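3.2 Table coverings and reported glare

Households in the Trosunton sample were visited once in the heating season and once in summer. At each visit the field worker filled in a room sheet for the space where the family ate most of its meals. The sheet recorded the main light source, the distance from the table to the nearest window, the type of table covering, and whether anyone in the home had complained of glare while reading, sewing or doing homework there. Complaints were taken in the respondent's own words and coded later by two readers working apart.

Of the 269 homes that completed both visits, most kept a cloth or other covering on the table all year. Respondents gave protection of the surface as the main reason, followed by ease of cleaning. Looks came up less often than we had expected from the pilot in Ralent, where several people talked at length about color and pattern. Coverings were sorted into matte, partly glossy and glossy by holding the Gavisen reference card next to the surface under the room's usual light – no extra lamp was brought in.

Checkered patterns gave the readers some trouble. A reflection that crosses both dark and light squares looks stronger on the dark ones, and the two readers differed most often on coverings of this kind. After the first 25 sheets the rule was changed so that gloss was judged on the dark squares only. Sheets filled in before the change were coded again. Figure 5 shows a covering of this type, with pale streaks of reflected light near the table edge at lower left.

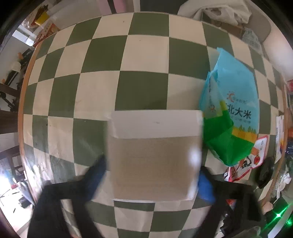
Figure 5. Checkered table covering in dark olive green and cream, with a cardboard box held above it.

3.3 Seating and time of day

Glare complaints depended on where people sat as well as on the covering. Respondents who faced the window at breakfast were more likely to mention it than those who sat with the window behind them or to one side. In the evening the pattern was weaker, and the complaints that remained mostly concerned a single hanging lamp over the table. Eight homes had moved the table between visits, and these were left out of the seating analysis but kept in the rest.

Hamisi Muriithi carried out the summer visits in the older part of town, where windows are small and set deep in the wall. Complaints there were few in both seasons. The newer apartments along the Shokri road have wide south-facing windows, and low sun in November reached the table in many of them until the middle of the afternoon. Window direction was therefore entered as a separate term in the models reported in Section 4.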